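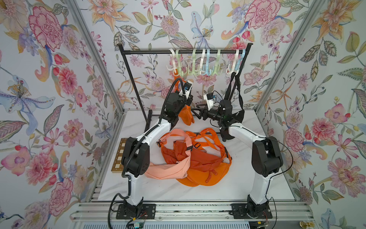 Karkis two-arm kit: our first weeks with it

In June we took one Karkis kit on trial from Dornorent, the rental firm, and many members have asked how it goes. The kit comes with two arms, grippers with a small camera on each wrist, the mounting plates and the software for teaching. The rails and the table you must provide yourself. Noman Rana put everything together in one afternoon, but he had done a similar job before, so a beginner should plan more time.

For the test we chose bags on a hanging rack. It is a task that our partner shop in Hundmont does by hand every Monday, and soft things with straps are a good way to find the limits of a gripper. A bag has no fixed shape. The strap goes where it likes, and when several sling bags lie in one pile, their straps cross over each other and the arm must decide which one to follow.

Teaching was easier than I expected. You guide the arms through the task, the kit records it, and after 40 recordings we had a first model which could try alone. It was slow and it often took the wrong strap. After 45 more it became much calmer, and lifting the bag is now the strong part. Putting the strap over a hook is still the weak part, especially when the neighbouring hook is close - there Jairo Restrepo wants to try the narrower fingers.

Two remarks for those who think about renting. The cables on the outside of the arms need free space, so do not place the kit tight against a wall. And the manual is good on safety but thin on calibration. We wrote four pages of our own notes, and you may have them if you ask.

The rent is 1637 euros per month with support by telephone, and the support did answer us the same day. Evangelista, our other workshop, receives the kit after us. If you would like to see it before it moves, please write to Jairo - mornings are best.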